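Gomley corrige falha de fecho da pinça e abre a todos os resultados dos ensaios

Atualização de segurança para a célula de bancada Kondo já está disponível, sem custos, e pode ser instalada sem desmontar o equipamento

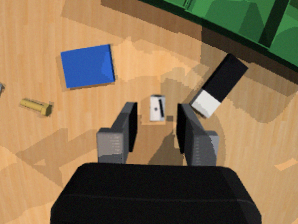

Vista superior do ambiente de simulação: a pinça aberta sobre a mesa, com um pequeno objeto branco entre as pontas dos dedos.

Março – A Gomley anuncia a correção de uma falha no controlo da pinça da Kondo, a sua célula robótica de bancada para separação e arrumação de pequenos objetos. A falha fazia com que, em determinadas condições, os dedos da pinça fechassem antes de o braço ter terminado a descida. Não houve feridos. Houve peças riscadas, um tampo de mesa marcado e duas células paradas durante vários dias nas instalações da Cirier, parceira da Gomley no programa piloto.

A versão corrigida do software está pronta, foi testada em simulação e em bancada, e começa a chegar aos utilizadores esta semana. A empresa publica também o relatório técnico completo, incluindo as partes menos lisonjeiras, e convida outras equipas a usar os mesmos cenários de ensaio.

O que aconteceu

A primeira ocorrência foi registada numa quarta-feira, pouco depois das sete da manhã, no arranque do turno na Cirier. A célula tinha recebido uma tarefa simples: recolher um objeto pequeno do centro da mesa e depositá-lo num recipiente. O braço desceu, a pinça fechou cedo demais e a ponta de um dos dedos empurrou a peça contra a superfície. O controlador interpretou a resistência como uma preensão bem-sucedida e mandou subir o braço, que subiu vazio. O ciclo repetiu-se duas vezes até o operador carregar no botão de paragem.

A paragem de emergência funcionou como devia, e a equipa da Cirier agiu de forma exemplar: isolou a célula, guardou os registos e telefonou para a assistência da Gomley ainda antes das oito. Quando a mesma sequência apareceu numa segunda célula, dois dias mais tarde, as duas empresas decidiram suspender o piloto até haver uma explicação.

A explicação demorou mais do que a Gomley gostaria. A primeira suspeita recaiu sobre o sensor de força, e foram substituídos sensores nas duas células sem qualquer resultado. A segunda suspeita, um cabo com mau contacto, também não se confirmou. Só quando os registos foram reproduzidos em simulação, passo a passo, é que o problema se deixou apanhar.

A causa

A Kondo calcula a altura do objeto a partir da imagem captada de cima. Em mesas com iluminação irregular, e sobretudo quando um objeto volumoso projeta uma sombra larga sobre a zona de trabalho, o módulo de visão podia confundir o limite da sombra com o contorno de uma peça. A altura estimada saía errada por alguns milímetros, sempre para cima. O controlador julgava ter chegado à peça e dava ordem de fecho.

Esse erro, sozinho, teria provocado apenas uma tentativa falhada. O que o tornou num problema de segurança foi uma segunda falha, no código que confirma a preensão. A confirmação dependia unicamente da força medida nos dedos e não verificava se a abertura da pinça era compatível com o tamanho do objeto esperado. Uma ponta de dedo apoiada na mesa bastava para dar luz verde ao movimento seguinte.

As duas falhas existiam desde a versão anterior do software. Passaram nos ensaios de aceitação porque os cenários usados tinham luz uniforme e mesas quase vazias. A Gomley reconhece que esses cenários eram demasiado limpos para representar uma bancada de trabalho a sério, e esta foi a lição mais valiosa de todo o processo.

Como foi feita a correção

A nova versão altera três pontos do controlo. A estimativa de altura passa a comparar várias leituras durante a descida e, se os valores não coincidirem, o braço para e volta à posição de espera. A confirmação de preensão exige agora que a força e a abertura dos dedos estejam ambas dentro do intervalo previsto. Por fim, depois de duas tentativas sem sucesso, a célula deixa de insistir e chama o operador com um sinal luminoso e sonoro.

Para pôr a correção à prova, a equipa de simulação construiu um conjunto de 860 cenários no ambiente Rojanasak, a plataforma de ensaio virtual da Gomley. São mesas desarrumadas de propósito, com manchas de luz e sombras que atravessam a superfície. Na imagem que acompanha este comunicado, um objeto branco que lembra um afia-lápis compacto está centrado na abertura da pinça. Há ainda um bloco preto e branco com ar de borracha, um retângulo azul e um parafuso amarelo-dourado. A sombra castanha que vem do grande objeto verde, no canto superior direito, espalha-se pela mesa e passa além do bloco. É precisamente o tipo de contorno que enganava a versão antiga!

Dos 860 cenários, 600 foram gerados a partir das condições gravadas na Cirier, com variações na posição dos objetos e na direção da luz. Os restantes foram desenhados de raiz para procurar outros pontos fracos, e encontraram um: com objetos muito finos, a nova verificação da abertura era demasiado exigente e rejeitava preensões corretas. O intervalo foi ajustado e toda a série voltou a correr desde o início. Na execução final não se registou nenhum fecho antecipado.

Seguiram-se 18 dias de ensaios em bancada, com a velocidade reduzida na primeira fase e a velocidade normal na segunda. A equipa da Cirier assistiu a boa parte das sessões e escolheu ela própria os objetos e a disposição das mesas, muitas vezes com uma imaginação que deixou os engenheiros da Gomley encantados (e um pouco preocupados). Os ensaios terminaram sem contacto indevido entre os dedos e a mesa.

O que devem fazer os utilizadores

Todas as células Kondo com a versão anterior devem ser atualizadas antes de voltarem a trabalhar em modo automático. A atualização faz-se pelo painel de manutenção, com o braço na posição de repouso e a zona de trabalho desimpedida. No fim, o sistema pede uma calibração da pinça, que não deve ser saltada.

Até à instalação, a Gomley pede que as células sejam usadas apenas em modo manual, a velocidade reduzida e com um operador junto ao botão de paragem. Convém também retirar da mesa caixas e outros objetos altos que façam sombra sobre a zona de recolha.

Quem tiver observado um destes sinais deve contactar a assistência, mesmo que a célula pareça funcionar bem:

Marcas ou riscos no tampo, na zona de recolha
Desgaste desigual nas pontas dos dedos
Subidas do braço sem peça, seguidas de nova tentativa
Mensagens de preensão confirmada sem objeto na pinça

Os dedos que apresentem danos são substituídos gratuitamente. A troca das pontas pode ser feita no local por um técnico, em geral na mesma visita em que se verifica a calibração.

Relatório aberto e próximos passos

O relatório técnico descreve a cronologia das ocorrências, as hipóteses descartadas e as alterações ao código de controlo. Acompanha-o o pacote de cenários Rojanasak, com as posições dos objetos, os parâmetros de iluminação e os critérios de aprovação usados. A Gomley espera que outras equipas os experimentem nos seus próprios sistemas e terá todo o gosto em receber cenários novos, em especial os que façam a Kondo falhar.

"Encontrar esta falha custou-nos semanas de trabalho e algum orgulho, e saímos disto com um produto melhor e com ensaios muito mais exigentes", afirma a equipa de engenharia da Gomley. "A reprodução em simulação foi um momento de verdadeira alegria na sala. Ver finalmente o erro repetir-se, sempre no mesmo ponto da descida, depois de tantas pistas falsas – foi aí que soubemos que o íamos resolver."

A Cirier confirma que as suas duas células já estão atualizadas e que o piloto recomeça com a mesma equipa de operadores. "Parar foi a decisão certa e ninguém nos pressionou para retomar antes do tempo", refere a direção de operações da empresa. "Participámos nos ensaios, vimos os registos e fizemos muitas perguntas. Estamos entusiasmados por voltar ao trabalho."

A partir de agora, nenhuma versão do software da Kondo será distribuída sem passar pelo conjunto completo de cenários com sombras e mesas desarrumadas. A Gomley está ainda a preparar uma sessão técnica em linha, aberta a utilizadores e integradores, na qual serão reproduzidas as duas ocorrências e mostrado o comportamento da célula antes e depois da correção. A data será comunicada através do painel de manutenção e na página de assistência.

Sobre a Gomley

A Gomley desenvolve células robóticas de bancada para separação, arrumação e alimentação de pequenas peças. A Kondo é a sua célula mais compacta, pensada para oficinas, laboratórios e linhas de preparação de encomendas. A empresa mantém também o Rojanasak, ambiente de simulação usado no desenvolvimento e na validação dos seus sistemas.

Sobre a Cirier

A Cirier prepara e embala conjuntos de material de escritório e de pequenas ferragens para distribuidores. Participa no programa piloto da Kondo desde o seu início.

Contactos para a imprensa

Gabinete de comunicação da Gomley, nos dias úteis, das 9h às 18h. O relatório técnico e imagens da simulação em alta resolução são enviados a pedido.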